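Carry-on only: clothes for a long trip, is one bag really doable?
Travel Talk > Packing and Luggage
2388 views

gumleaf_gaz
Started 9 September 2019

Okay, I'm hooked. We did the coast in June with one 40 litre pack each and I'm never checking a bag again! Walked off the plane, straight past the carousel and onto the bus. My pack is the Gruketti with the side zip, and I've got 7 kilos to play with on the next flight, which is for nine weeks. Two climates, though — hot and sticky first, then proper mountain cold. How many shirts are people taking? And do you roll or fold?

tramstop
Roll. Always roll. Then stuff socks in the gaps.

bluewren_travels
Great trip! I'd take fewer shirts than you think and spend the weight on a good wool jumper. I was a roller for years as well, but I've gone back to folding everything flat into the same size rectangle and standing them up in the cube like records in a crate. You can see every colour from the top, so you don't have to pull the whole lot out on a hostel floor at six in the morning. It works best with plain cotton tees. Mine end up creased across the middle at worst, and that drops out after an hour of wearing. 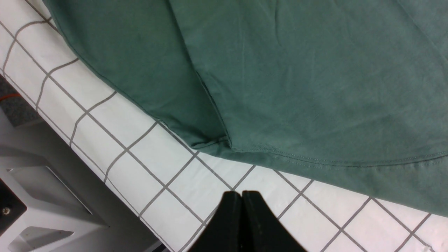
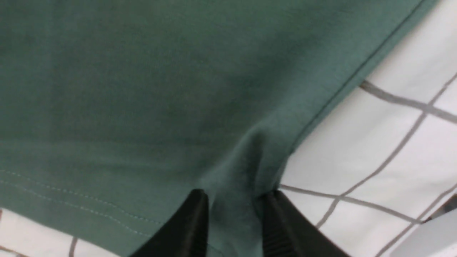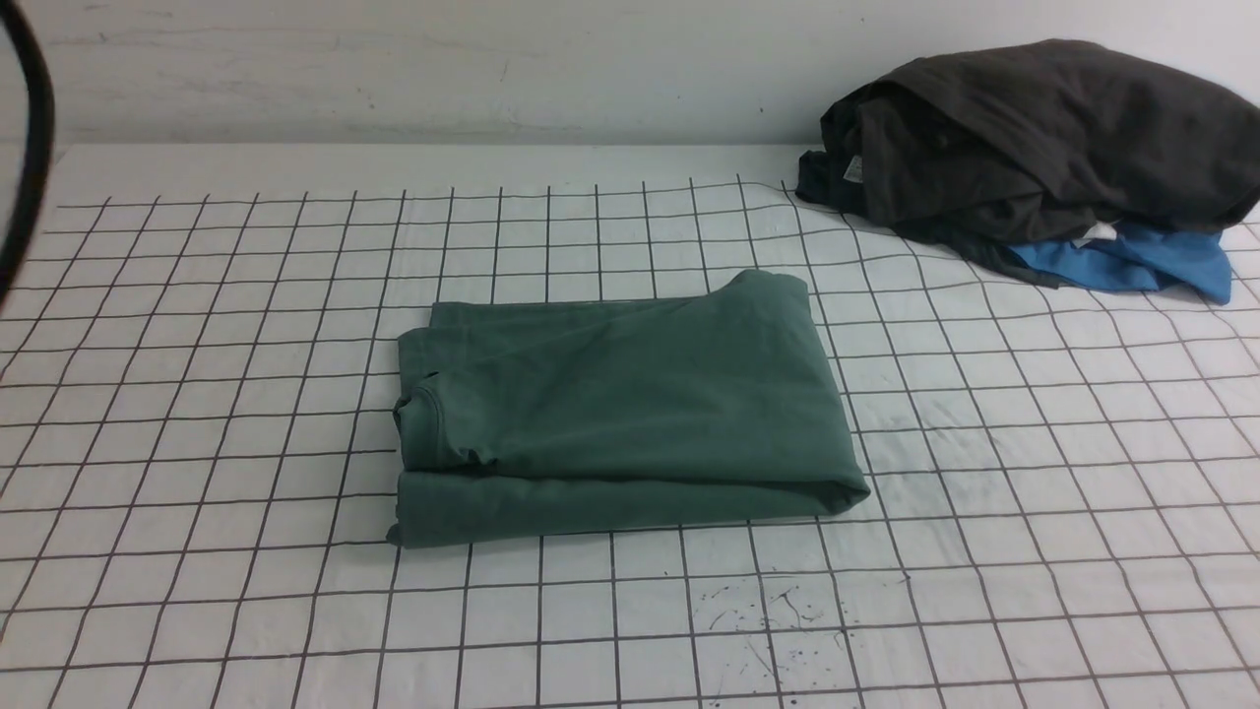
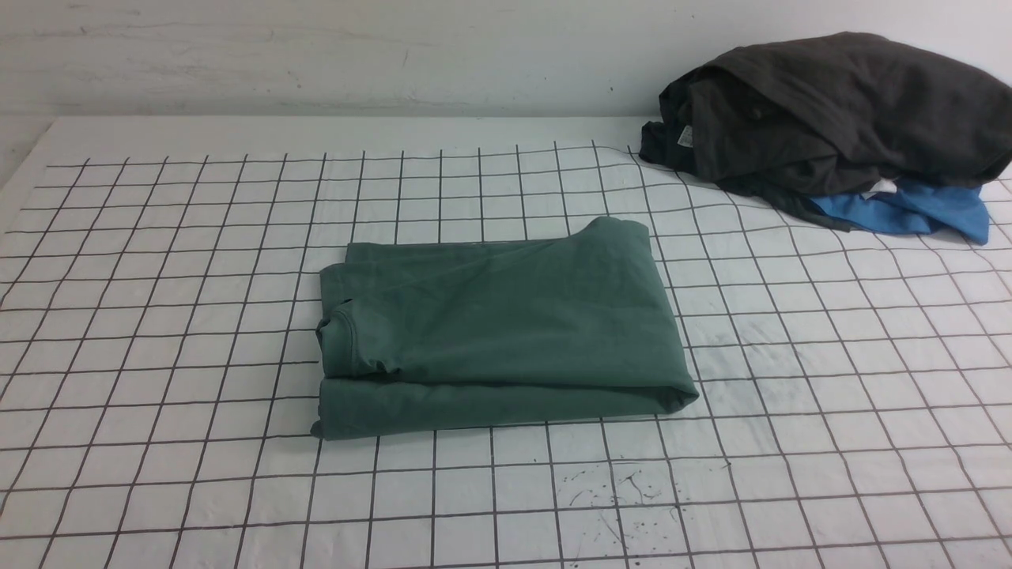 Green tee, from spread out to bundled up. It doesn't have to be tidy to fit in a cube!

tramstop disagreed straight away, saying that flat folding is fine in a suitcase but hopeless in a top-loading pack, where everything slumps to the bottom by lunchtime and you're left with a heap anyway.

bluewren_travels
Fair enough for a top loader. Gaz said his has a side zip, so the cubes come out like drawers. I've had the Trivetti cubes for ages and the only thing that's gone is one zip pull, which I replaced with a bit of cord.

peppermint_slice
Can I put in a word for not using cubes at all? They weigh something too, and on a 7 kilo limit I'd sooner have my sandals. I use a pillowcase. Clean clothes in the pillowcase, dirty ones in a plastic bag, done.

gumleaf_gaz
A pillowcase! I love this forum. Does everything come out looking like a dishcloth?

peppermint_slice
Yes, but so do I after a night bus.

tramstop
What are you doing about washing? That matters more than folding, in my opinion. I do a sink wash every second night with bar soap, roll the shirt in a towel, stand on it, hang it up. Synthetic is dry by morning. Heavy cotton isn't, so I'd leave most of it at home.

bluewren_travels
Can't agree there. Synthetic shirts pong by day two and I'd much rather pay for a laundry once a week. There was a lovely one near the ferry in Peixoto, with a bakery next door, so I ate custard tarts while it all tumbled.

gumleaf_gaz
Sold on the tarts. Right, current list is four tees, one long sleeve, a jumper, the puffy jacket and two pairs of pants. Still deciding on the Clistow rain shell, as it's a bit bulky. I'll weigh the lot tonight — if it's over, the jeans are going.

tramstop
You were taking JEANS?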